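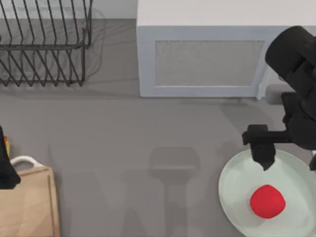

The network should have given it one more season, according to the show's former head writer, and the network, to be fair, has now come around to that view. It only took eleven months and the sale of the set.

Culture > Television > Interviews

News Reviews Interviews Podcasts Newsletter

December 16, 2022
By Staff Writer

"Otville" was canceled in November of last year, nine days after its second season ended on a man opening a door. Viewers never learned what was behind it. Neither did the writers.

"We had four versions," the head writer told me over a very long lunch, asking to go without a name on the grounds that there is a new job to keep. "One was his brother. One was a flood. I don't remember the other two, but I fought hard for both of them."

The comedy, set in a town hall where everyone is related, was made by Illey, a small production company with a large phone bill. It was shot in Clornasdale, which stood in for Otville and has been slow to give up the part. A gift shop there still sells the mayor's mug.

When the cancellation came, fans got up a petition. It drew 2,389 signatures. "They'd hoped for 2,000, so that was a triumph," the writer said. "Then somebody at the network asked if that was the number for the first hour."

There was also a letter campaign, which sent some 600 envelopes to an office the network had already moved out of. The new tenant, a dental supplier, was kind about it and forwarded 40.

Last week an executive told a trade panel that the decision had been "a little quick." I asked how that felt to hear.

"I was in the parking lot at the time," the writer said. "I got it by text, with a thumbs-up. I've had warmer apologies from an airline."

Would a third season be possible? The cast is scattered, and the actor who played the mayor has grown a beard for a submarine drama called "Vlček" and is under contract not to shave it.

"We could write in the beard," the writer said, and asked the waiter for a pen.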